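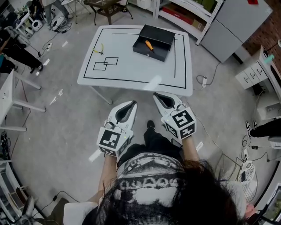 Ticket 668
Project: Presen
Component: hand-held gripper demonstrations, tool placement task
Status: Resolved
Priority: Normal
Reported by: Mercy Kimaro, Skultstead site
Assigned to: Data Quality, Melnychuk Laboratory

Summary
Left gripper trajectory jumps when the cube is turned toward the operator's body. Affected episodes fail the replay check.

Original report
During review of the December batch, 341 episodes of the tool placement task were passed through the Rulo pose pipeline. The recovered path of the left gripper contains sudden changes in orientation in a portion of them. Position remains plausible throughout. The right gripper is not affected. The operator reports no unusual motion in the sessions concerned, and the overhead video agrees with the operator.

The policy trained on this batch approaches the tool correctly and then rotates the left wrist before closing. The rotation is absent from the policy trained on the preceding batch. The site requests advice on whether the episodes should be recorded again.

Environment
Two hand-held grippers, each with a marker cube. Square table with black tape border. Pliers, screwdriver and open box as task objects. Overhead view used for pose recovery. Rulo configuration unchanged from the preceding batch.

Entry 1, Data Quality
Please confirm that both cubes are seated fully on their mounts and that the marker faces are clean. Please also attach the calibration file used for the batch, together with the pose log for one failing episode.

Entry 2, Mercy Kimaro
Cubes checked and reseated. Marker faces wiped. Calibration file and pose log attached. The fault is still present in three new test episodes recorded after reseating. It appears only when a single face of the left cube is in view. With two faces in view the orientation is stable.

Entry 3, Data Quality
The pose log is consistent with planar ambiguity. When one flat marker is observed at a shallow angle, two orientations explain the image almost equally well, and the solver may alternate between them. The right cube would be expected to show the same behavior under the same conditions, so this does not fully account for the report. Please exchange the two cubes and repeat the test.

Entry 4, Mercy Kimaro
Cubes exchanged, with the marker assignments updated to match. The fault remains on the left side. In this task the left hand works close to the operator for longer periods, and its cube is more often seen from one side only. The right hand reaches across toward the box and generally shows two faces.

Entry 5, Data Quality
Cause accepted as viewing geometry. The hardware is cleared. The following changes have been applied to the Rulo settings for Presen:
Both candidate orientations are retained for single-face detections.
The candidate closer to the previous accepted pose is selected.
Where the gap between two-face detections exceeds 9 frames, the segment is flagged for manual review.

Entry 6, Mercy Kimaro
Full batch reprocessed – no new recordings were made. The orientation jumps no longer appear in the failing episodes listed in the original report. Flagged segments were reviewed by hand and trimmed where necessary. The policy was retrained on the corrected batch, and the wrist rotation before closing was not observed in the evaluation run.

Resolution
Closed as a processing fault. Sites using the same table arrangement should apply the revised settings before submitting further episodes. Batches already accepted will be reprocessed centrally, and no action is required from operators.

Related: ticket 341-B, marker cube print tolerance (open)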